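I've been oiling our dining table with Dolton hard wax for 14 months now and I'm still a bit giddy about it. If you read my grumbling in April about the water rings, you'll know how low my hopes were. We'd tried lemon oil, beeswax and a supermarket spray that smelled like a dentist's. None of them lasted past the second pot of tea.

Dolton comes in a squat tin, costs $32 at our local hardware shop and goes a ridiculously long way. You wipe on a thin coat, wait, buff, and go to bed. I did two coats, with a light sand in between, and the colour came up beautifully — like honey, but without the shine that makes everything look plastic.
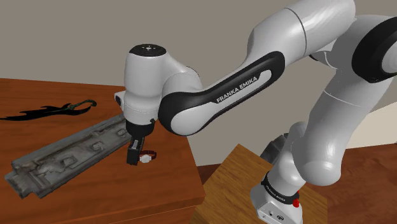 *Tala Nseir*

So, the good bits. It doesn't stink! I had the windows open out of habit, but the kids did their homework in the next room and didn't complain (they complain about everything). Red wine wipes straight off. Beetroot took a bit of rubbing, and a hot casserole dish left a faint grey mark that I fixed with a dab of wax and an old T-shirt.

My only real grumble is the lid, which glues itself shut if you don't clean the rim. Mine now needs a screwdriver and some swearing.

I liked it enough to try the floor version in the back room, and that one's a slower job. Keep your coats thin, work towards the door, and leave the furniture out overnight.

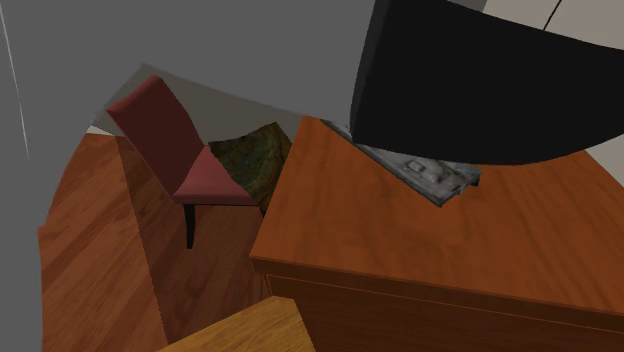

Katalin Borbély wrote to me that she'd found the floor version slippery in socks for the first week, and that a second buff with a dry pad sorted it out. I've since done the same in our hallway and she's right, it's much grippier. I'll be doing the stairs next, as soon as I can get that lid off.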